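Guro Parallel Gripper Kit for Classroom Arms
Sold by Vostness Education | Item 201 | In stock

I coach a high school robotics club, and I wrote this page because I got tired of answering the same emails about the Guro! We've run it through two full seasons now, and it's the gripper I'd pick again for a first pick-and-place unit.

What it is: a black two-finger gripper for small teaching arms. It comes assembled, which my students were a little sad about (they love a bag of screws), but it means you can be moving stuff during the first meeting.

What we do with it

Our big project every year is the Lo Presti Lunch Tray Challenge. Teams have to pick up play food and set it down on a square tray without squashing it or flinging it across the room. Blocks are easy. Bumpy, rounded things are where the fun starts, and the kids end up arguing about finger angle for a whole afternoon. I love that part.

Start with one item and one tray on a plain white table, and have your team practice a slow straight drop before they try anything fancy. Ours lower the piece until it's just about at the tray, then open up.

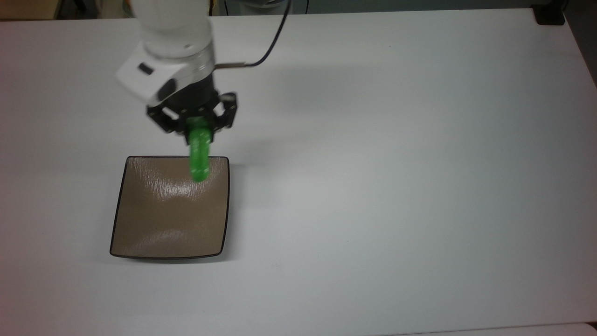 In the box

Gripper, assembled
Mounting plate for the Flostska student arm
4 spare finger pads
Cable, 17 inches
Hex key (tape it to something, trust me)

Good to know

Leave some slack in the cable before you tighten anything down. We didn't, and our first wrist turn yanked the plug right out. Also, shiny trays throw glare, so if your team is using a camera to find the target, try moving a lamp before you rewrite the code.

The fingers are fine for light stuff. Please don't let anybody try a full water bottle.

Clubs ordering 2 or more get the lesson packet with the kit. Spare pads are sold separately, and they ship with the next order going out.

Page updated March 16, 2022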